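Thread: Varnance retargeting – anyone reproduced it?

eleck_dave
Posted 2025-08-05
Been trying to reproduce the handheld demo result for thin, floppy stuff – sheets, paper, film. They claim 74 percent with 173 demos. I'm at 62 and pretty grumpy about it. Same policy, same gripper, same marker on top. My demos look fine on playback, so I went back to how they'd been recorded.

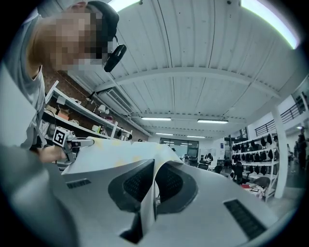
My hunch is demonstrator speed. I slow right down near the fold and the policy learns to dawdle there, then it just sort of hovers. Anyone else get this?

stisalon
Yep, had the hovering. Trimmed the pauses and it mostly went away. How many demos are you using?

eleck_dave
117, so fewer than theirs, but their own curve is pretty flat by then.

Aidan Ó Conaill
I don't buy the speed theory, sorry mate. Their curve is for stiff card. The sheet results are in the appendix and they're a different colour line altogether. I reckon you're short on data, full stop.

eleck_dave
Huh. Just checked and you're right about the appendix. Still doesn't explain the hovering though!

dolan_k
Could be both? I'd trim the pauses first, costs you an arvo, then record more if it's still rubbish. Also check your latency offset – mine was out by a couple of frames and I blamed everything else for weeks.

stisalon
Seconding the latency check. I can post my trimming script if you want it.

eleck_dave
Yes please, will run it tonight.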